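pellcombe_fan
Anyone else think Zihan Zheng is wasted at power forward? Novville keeps playing him next to a slow center and he spends the whole game chasing guards.

rimrunner2
He can't guard real centers. Went up against Etent in January and got pushed under the basket all night. Their backup had 12 rebounds.

3 replies

pellcombe_fan
One game. Zaidi's center is bigger than anyone on Etent and Zheng did fine against him.

oldgym
Fine is generous. He had 2 fouls before the first timeout and sat. I do agree he should shoot less from outside.

rimrunner2
He needs to put on weight before you move him. Can't have him giving up 100 rebounds a season to guys who just lean on him.

pellcombe_fan
He already did over the summer. Watch how he sets screens now.

14 comments

oldgym
Screens are not post defense. I'd start him at forward and give him the backup center minutes, then look at it again after the Pellcombe game. 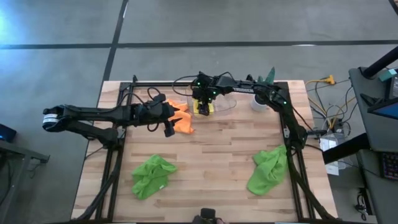
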